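How to Set Up a Dish Rack So It Dries the Dishes

Filed under: Kitchen, small and otherwise

A dish rack looks like the one thing in the kitchen that needs no instructions. You put it down, you put wet things in it, and later the things are dry. I believed this for years, and for years I drank out of glasses that smelled faintly of pond.

What follows is how I set mine up now. It takes ten minutes the first time and no thought after that, which suits me, as I do my dishes at a time of day when thought has left the building.

What you need

A dish rack, plastic or wire
A tray or a thin towel to go under it
An old toothbrush
White vinegar
A dry dish towel that you are willing to keep dry
Something flat to stand it on

If you are buying a rack, measure your space first. I didn't, and the first one I brought home to our kitchen on Gurkbridge Road covered the only stretch of counter where a cutting board would fit. We chopped onions on top of the washing machine from April until I gave in.

Step 1. Pick the spot

Next to the sink is the usual place, and it's usual for a good reason: you can reach it with dripping hands. But next to the sink is also where everybody wants to do everything else, so if you have a table within one step, use the table. I've had racks in both places and the table won. You get air on all four sides, and the cabinet above isn't sitting there catching steam.

Keep it away from the stove. Bacon fat travels farther than you would think, and a plate that has been washed, dried and then lightly fried is not a clean plate.

Keep it out of the reach of elbows, too. Stand where you normally stand to cook, turn around the way you normally turn around, and see what you hit.

Step 2. Wipe the surface, then stand the rack on it empty

Do this before any dishes are involved. Wipe the table, dry it, put the rack down and press on each corner with one finger. If it rocks, turn it a quarter turn and try again. Tables are less flat than they let on, and plastic racks can warp a little after a few rounds with very hot water.

A rack that rocks with nothing in it will rock with a stack of dinner plates in it, at eleven at night, when you set down one last spoon.

Step 3. Deal with the water

All that water is going somewhere. If your rack came with a tray, put the tray under it, with the spout (if there is one) over the edge of the sink. If you're on a table, there is no sink to spout into, and you'll need a tray you can empty.

The folded towel method works fine for a light load. Fold it once. A towel folded in four stays wet in the middle until roughly the next presidential election.

Tip one end of the tray up a little so the water collects at the other. I use two old coasters. A friend uses a slim paperback mystery in a freezer bag, which I mention only because it has held up better than the coasters.
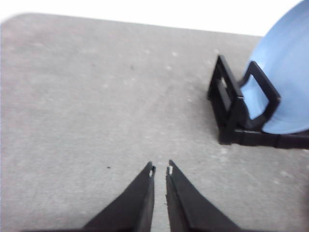

Mohit Tyagi objects to the towel entirely: he says a towel under a rack is a petri dish with a hem, that he went through a pile of them before he switched to a plain baking sheet, and that the baking sheet gets emptied every morning while the coffee drips. I'd tried a baking sheet and thought it was loud. He says put a paper towel on it. I have been doing that for a while now and I'm annoyed to report that he's right.

So: towel if it's a cup and a bowl, baking sheet if people have been over.

Step 4. Load it in the right order

Most people load a rack in the order they wash, and most people wash in whatever order things come to hand. This is how you get a skillet balanced on a wine glass.

Wash glasses first, while the water is clean, and put them along one edge, upside down and tilted. Tilted is the important part. A glass set flat on its rim seals in its own weather, and that's where the pond smell comes from. Rest one side of the rim on a bar or against the side of the rack so there's a gap.

Plates go next, on edge, all facing the same way. Leave an empty slot between dinner plates if you have the slots to spare. When two plates touch, the water between them stays put, and tomorrow you'll pull them apart with a little sucking sound.

Bowls are the trouble. No rack I've owned has been designed by anybody who owned a bowl. Lean them as steeply as they'll go, open side down and facing the same way as the plates, and don't nest them. Deep cereal bowls go at the ends where there's something to lean on.

Silverware goes handles down if you want it to dry well, handles up if you don't want to touch the eating end when you put it away. I go handles down for forks and spoons. Knives go points down, always, and the good knife doesn't go in the rack at all. Wash it, dry it, put it away. You can be lazy about the rest.

Pots and pans last. If there's no room, there's no room. Dry the big pot by hand or put it back on the stove upside down on a cold burner. What you should not do is build. I once made a pile on a Trernel two-tier rack that visitors took pictures of, and it came down at 10 that night with a noise that woke the dog next door.

Step 5. Let it drip, then let it go

Leave the load alone for at least an hour. Overnight is fine. What isn't fine is three days, when the rack turns into a cupboard with no doors and you start washing new dishes and drying them on top of old ones.

My rule is that the rack gets emptied before anything is washed. If I want to wash a mug and the rack is full, the rack gets put away first. I resent this rule nearly every day and have kept it for two years.

Anything still damp gets a pass with the dry towel. The dry towel is not the hand towel. I've given speeches about this in my own home to very small audiences.

Step 6. Clean the rack itself

It spends its life under clean water, so it seems as though it should be clean. Pick yours up and look at the underside. I'll wait.

Every couple of weeks, take off anything that comes off (cup holders, silverware bin, feet if they pull free) and give the lot a soak in the sink with hot tap water and a good glug of white vinegar. Half an hour is plenty. Then go after the corners with the toothbrush, and especially the bottom of the silverware bin, where there is usually something that used to be soup.

Black plastic hides tea stains and shows hard water. White plastic does the reverse. If you have a black rack and you live where the kettle goes chalky, you'll see a pale crust along the lower bars. Vinegar on a rag, left wrapped around the bar for a few minutes, takes most of it off. Don't use a scouring pad, as the scratches hold on to the next crust.

Wire racks want the same treatment with less soaking. Check the coating where the bars cross. Once it splits, rust gets in, and rust comes off on plates in neat orange dashes. I nursed a wire one from Lavden along for a full winter with dabs of nail polish, and I can't recommend it as a hobby.

Dry the rack before you set it back down, and dry the table under it too.

If something's still going wrong

Glasses are spotty. That's your water, and no rack will help. Dry them by hand while they're warm.

Everything slides to one end. You've propped up the rack when you meant to prop up the tray. Only the tray gets tilted.

The rack skates around when you load it. Check that all the feet are there. If one has gone missing, a square of shelf liner under each corner will hold it. Damp plastic on a smooth table has no grip to speak of.

Plates fall forward like dominoes. The slots are too wide for your plates. Put them in from the back and lean each one the same way, or swap the big ones to the middle, where they usually fit better.

It smells, and you've cleaned it. Smell the sponge.

Comments on this page go to me by email, and I read them. Obaidul Bepari wrote to ask whether any of this applies to the over-the-sink kind that rolls up. Steps 4 and 5 do. For Step 3, you have a sink under it, so congratulations. Roll it up dry or it'll grow things in the hinges, and don't put the cast iron on it, which he says he already has.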